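卓上アーム実習セット Dresora(クラブ・授業用)
7月更新 文:Merja Mustonen(Bornenholm 教材担当)
この記事は約8分で読めます
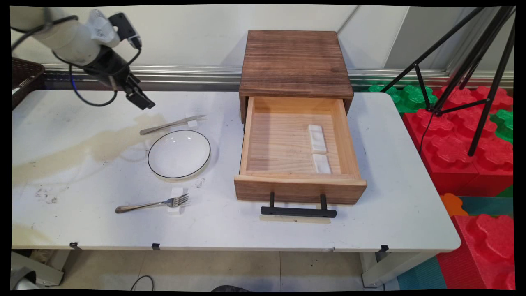 食器と引き出しの課題。フォークとナイフは白いフォーム材に先を載せて置く。

Dresora は、中学・高校のロボットクラブ、高専や大学の初年次実習、学生チームの競技練習に向けた卓上アームの実習セットです。アーム本体、二本指グリッパ、手首カメラ、制御箱、課題用の小物、指導者用の冊子を一式にして出荷します。パソコンは付属しません。

このページには、セットの内容、仕様、課題の一覧、机の準備、授業とクラブでの使い方、注文方法をまとめました。競技会の規則は別冊の「Cumdale 卓上競技 規則集」をご覧ください。

■セット内容

・アーム本体(6軸) 1台
・二本指グリッパ(指先パッド装着済み) 1個
・手首カメラと取付金具 1組
・制御箱、電源ケーブル、通信ケーブル 各1
・有線の停止ボタン 1個
・机用クランプ 2個
・食器課題の小物(ナイフ、フォーク、皿)
・引き出し課題の木製キャビネット 1台
・フォーム材の小片 30個
・位置決め用テープ 1巻
・指導者用冊子、生徒用ワークシートの原本 各1部

食器は一般の家庭用品と同じものです。紛失したときは近い寸法のものを学校で用意していただいてかまいません。ただし競技会の練習に使う場合は、規則集に載っている寸法に合わせてください。キャビネットの引き出しは一段で、前板の下側に棒状の取っ手が付きます。取っ手とグリッパの指の間隔は出荷時に合わせてあります。

フォーム材は消耗品です。グリッパで何度もつまむうちに角がつぶれます。つぶれた小片は高さが変わり、同じプログラムでもフォークをつかむ位置がずれるので、学期の初めに新しいものと入れ替えてください。追加分は30個入りの袋で販売しています。

■おもな仕様

最大到達距離:1,090 mm
繰り返し使える課題プログラムの保存数:200件
グリッパ:電動、二本指、平行開閉
カメラ:手首部に固定、USB接続
電源:AC100 V
操作:手動教示、座標入力、Python
対応OS:Windows、Linux
保証:購入から1年(指先パッドとケーブルを除く)

到達距離は机の外まで届く長さですが、授業用の初期設定では動作範囲を机の上に制限しています。制限の変更には指導者のパスワードが必要です。

■課題の一覧

課題は指導者用冊子の順に進めると、前の課題で書いた関数を次でそのまま使えます。途中の課題から始めることもできますが、課題3までは全員が通しておくと班の組み替えが楽になります。

課題1 原点に戻す
電源を入れ、アームを原点に戻し、停止ボタンで止める。動かす前に声をかける練習を兼ねます。声をかける係と停止ボタンの係は、必ず別の生徒にしてください。

課題2 フォーム材を移す
小片を一つつまみ、テープの印の上に置く。指を閉じる幅を数値で入力します。

課題3 フォークを持ち上げる
薄い金属は机に直接置くと指が下に入りません。先の部分をフォーム材に載せて浮かせ、柄と先のどちらをつかむかを班で決めます。持ち上げたあとに傾く場合は、つかむ位置を重心に寄せます。

課題4 斜めに置いたナイフ
置く角度を毎回変えます。手首の回転を計算で求める班と、カメラの画像から求める班に分かれて比べるとよい課題です。ナイフは刃先の丸い食卓用を使用してください。

課題5 引き出しを開ける
取っ手に指をかけ、まっすぐ手前に引きます。アームが少しでも斜めに動くとキャビネットごと回ってしまいます。最初は底面をテープで机に留め、慣れてきたら外します。

課題6 引き出しにしまう
課題3から5をつなげます。引き出しの中にフォーム材を並べて仕切りにし、食器の入る場所を決めておきます。開けすぎるとキャビネットが前に傾くことがあるので、引く距離の上限をプログラムに書かせてください。

課題7 自由課題
班で小物を持ち寄り、手順書と一緒に発表します。これまでの採用校では、かごから物を取り出して皿に載せる課題がよく選ばれています。

■机の準備

天板は白か薄い灰色が扱いやすく、カメラの調整が短く済みます。古い机でもかまいません。傷やしみがあると画像処理で物と間違えることがありますが、課題4までは座標入力で進められるため支障はありません。課題4以降でカメラを使う班は、しみの上を避けて小物を置くか、しきい値を調整します。この調整を一回分の授業にしている学校もあります。

ガラスの皿は、透明な部分が背景に溶けてカメラで見つけにくくなります。縁に色の付いた皿を選ぶと輪郭が取れます。落下が心配なクラスでは樹脂の皿に替えてください。

ケーブルはアームの可動範囲より後ろに逃がします。手首からのケーブルには少したるみを持たせ、アームを端から端まで手で動かして、引っかかりがないか確かめてから電源を入れます。余った分は束ねて机の脚に留めてください。床に残すと足に掛かります。

外付けのカメラを三脚で立てる場合は、脚の位置に印を付けておきます。授業の途中で三脚が動くと、画像から求めた座標がすべてずれます。

■授業での使い方

1台につき生徒四人までを目安にしています。役割は操作、停止ボタン、記録、小物の配置の四つで、課題ごとに交代します。五人以上になると手の空く生徒が出るため、隣の机でワークシートの計算を先に進める形をお勧めします。

50分授業の場合、準備に10分、片付けに5分を見てください。アームを机に固定したままにできる教室なら、準備は電源と原点の確認だけになります。毎回片付ける教室では、クランプの位置に印を付けておくと前回の座標がほぼそのまま使えます。それでも課題2を一度動かして、ずれを測ってから続きに入ってください。

評価には生徒用ワークシートの記録欄を使えます。成功した回数のほか、失敗したときの位置と直した数値を書く欄があります。

■クラブと競技会での使い方

Cumdale 卓上競技の食器部門は、このセットの課題6とほぼ同じ内容です。制限時間内にフォークとナイフを引き出しに収め、引き出しを閉めます。閉め忘れは減点になります。皿は動かしてはいけない物として置かれ、触れた場合も減点です。

練習メニューは、昨年度の食器部門に出場した Guillot チームの指導者、Eero Jääskeläinen さんに監修していただきました。チームは毎週土曜日に集まり、前半は同じ配置で繰り返し、後半は一人が目を閉じている間に別の一人が小物を置き直すという方法で練習していたそうです。冊子の巻末に、そのときの配置表を載せています。

「生徒はすぐ速度を上げたがります。うちでは、同じ配置で10回続けて収まるまで速度の設定を触らせませんでした」(Jääskeläinen さん)

競技会に持ち込めるのはアーム、グリッパ、手首カメラ、制御用のパソコンです。キャビネットと食器は会場のものを使います。会場のキャビネットは引き出しの固さが一台ずつ違うため、引く力を途中で変えられるプログラムにしておくと安心です。

■よくあるお問い合わせ

グリッパの指先が滑る
パッドの表面を、水で湿らせて固く絞った布で拭いてください。アルコールは表面を硬くするので使えません。拭いても滑る場合は交換時期です。

引き出しが途中で止まる
木製のため、湿度で固くなることがあります。レールの溝に固形のろうを薄く塗ってください。油は木にしみ込むため使用しないでください。

停止ボタンを押したあと動かない
ボタンを右に回して戻し、制御画面で「再開」を選びます。安全のため、プログラムは最初からの実行になります。

エラー201が出る
手首カメラが認識されていません。USBケーブルを制御用のパソコンに直接つなぎ、ハブを外してください。

旧型の制御箱につなげるか
つなげません。旧型をお使いの学校には、制御箱とアームの下取りがあります。

■注文と貸し出し

価格は台数と納品先によって変わるため、見積書でお知らせします。学校名、使用する学年または団体名、希望台数、納品希望の月をお書き添えのうえ、下記の窓口までご連絡ください。公費でのお支払いに必要な書類は、指定の様式でもお作りします。

購入前の貸し出しは2週間単位です。夏休み中は予約が混み合いますので、7月の利用は早めにお申し込みください。貸し出し機には課題1から課題4までの小物が付きます。キャビネットが必要な場合は申込書の備考欄にご記入ください。返却時はフォーム材の使用済みの小片も箱に戻してください。

交換部品(指先パッド、フォーム材、位置決め用テープ、キャビネットの取っ手)は一点から発送します。

お問い合わせ:Bornenholm 教材窓口(平日 9:00〜17:00) © Bornenholm 無断転載を禁じます ページの先頭へ戻る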